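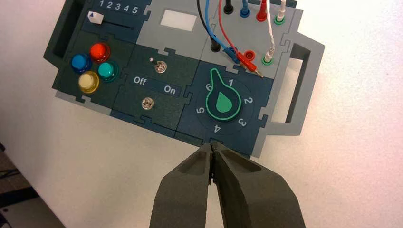
I've been using Merkari for our arm since June, and people at work keep asking me if it's worth the money, so I'm writing it all down once and then I can just send the link.

Merkari is a skill planner. You give it a list of small moves (press the red button, flip a switch, push the slider to 3, turn the dial) and it strings them together, checks that the arm can reach, and stops if the camera doesn't agree with the plan. We came over from Skovard, which I liked fine until I had to change anything in it.

The part I love is the board finder! I can set our task board at a silly angle and it still works out where the handles and the dial are, then shifts every saved move to match. With Skovard I was typing in offsets by hand like an animal. The preview is great too – you drag through the path and see the fingers close before anything moves for real.

Buttons were easy. I had all four colors working before lunch on the first day. The slider took longer, mostly my own fault for setting the push force too high.

Now the grumbles. The dial reader is only so-so. If the pointer sits between two numbers it picks one and sounds very sure about it, and then the turn starts from the wrong place. Arlo Halvorsen wrote us a little check that asks for a second look from a new angle, and that mostly fixed it, but it should come in the box. Toggle switches are hit and miss as well, I think the shiny metal throws off the depth. And forget about test leads. Any loose wire crossing the panel and the planner treats it as a solid wall, so you get these huge loopy detours (or it just gives up).

The log viewer also crawls once you go past 500 runs. I've started clearing mine on Fridays.

Price is 800 a year for one arm. Gilmar Rangel thinks that's steep and would stick with the free Ruggiero scripts, and if all you do is press buttons I'd say he's right. For us the board finder pays for it. I've renewed, and I'm still waiting on support about the wires.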